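Opinion
Let people pay at the desk
Aled Phillips
August 13, 2020

Our town library stopped taking cash in December. Now the leisure centre has done the same, and the car park behind Powell Street will follow. Each time the notice says that customers prefer it. I have asked to see who was asked, and I am still waiting.

I pay by card most days and have no quarrel with it. My quarrel is with the word "only". My aunt Gwawr keeps her week's money in envelopes, one for food, one for the meter, one for everything else. She has never been overdrawn. Under the new rules she cannot pay a fine of 162 pence without asking a relative to do it for her, and she would sooner not borrow the book.

The council puts the saving at 3000 pounds a year. That is real money, but it is small next to what was spent on the new signs, and it takes no account of people who simply stop coming. A shop may choose its customers. A library is paid for by all of us, including those with envelopes.

I would keep one till, at one desk, open two mornings a week. Staff I have spoken to say they could manage that easily - they did it for years. The
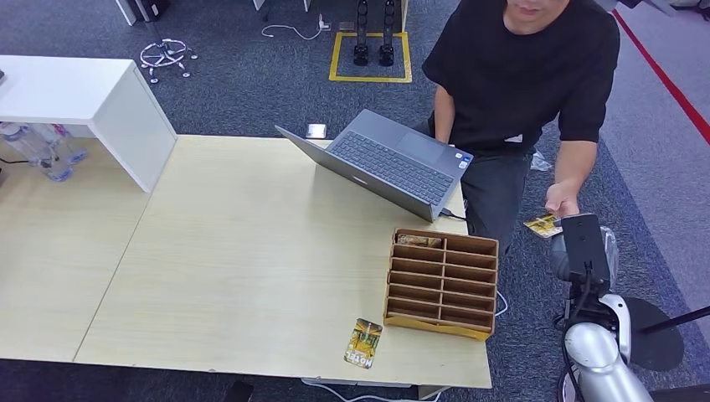 machines can stay where they are for everyone else, and the council can look at the figures again after a year.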